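Progress report to the Promville fund, second period
Prepared by Ieva Rebane, Tundine kitchens

The plan promised that by September the robot would clear and wipe down plates in the return area, freeing 40 staff hours a month. It has freed 8. I would rather put that figure here than in an annex.

Toom, the supplier, reports 200 completed runs in simulation. I don't doubt it, but a simulated counter has no queue behind it. On our own line we logged 63 runs, and a member of staff stepped in on most of them.

What has changed is the work itself. The two people on returns now scrape less and watch more. Urmas Rätsep, who leads the shift, says the watching is duller and just as tiring. Nobody has lost hours – that was a condition of the grant and we have kept to it – but the job is graded as it was before, and staff have asked why.

We ask that the next payment be tied to hours saved on the line, and that simulated runs be left out of the count. Toom has not yet agreed.
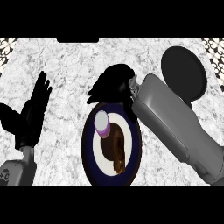 Will the returns staff be moved to other duties once the robot is working?
Only if they ask to be. Their posts stay in returns until the grant ends, and any change after that goes to them first.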